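Grasp attempt collection
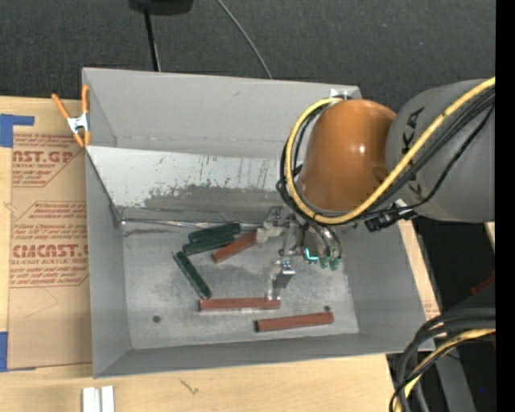 A robot arm with its gripper lowered over bars in a sheet-metal bin.

Grasp attempt collection is the practice of having a robot try to pick up objects many times over and storing each try, with its outcome, as an example for a learning system. It is most often used for bin picking, where parts lie in no fixed order and their positions cannot be programmed in advance.

Method

An attempt begins with an image of the bin. The system picks a grasp point and an angle, the arm moves down, the fingers close, and the arm lifts. A record normally holds the image, the commanded position of the gripper, the finger width after closing, and a label for success or failure. Failed tries are kept. A set made up only of successes gives the learner no way to tell a poor grasp from a good one.

Early in a collection the grasp points are usually chosen at random. Later the partly trained model chooses them, with a share of random picks left in so that unusual positions are still tried.

Objects and bins

Plain bars are a common starting object. They have an obvious long axis, and a grasp across it is easy to score. Two bars lying against each other are harder, as a finger may have no room to enter between them. Bars of more than one color allow the same records to be used for sorting tasks.

Metal bins bring problems of their own. Scratches and worn patches can be mistaken for edges, and a finger that comes down too far meets a hard floor. Sloping walls help parts slide back toward the middle but limit the angles at which the gripper can approach.

Labeling

Success may be judged from finger width, from weight at the wrist, or by comparing images taken before and after the lift. The Pilto set, collected at Pliltport in June and released on February 14, 2021, used 2 of these checks and sent every disagreement to a person. It holds 568 sessions — 39 of them marked as unusable after a calibration error.

See also

Bin picking
Hashemi grasp score
Self-supervised learning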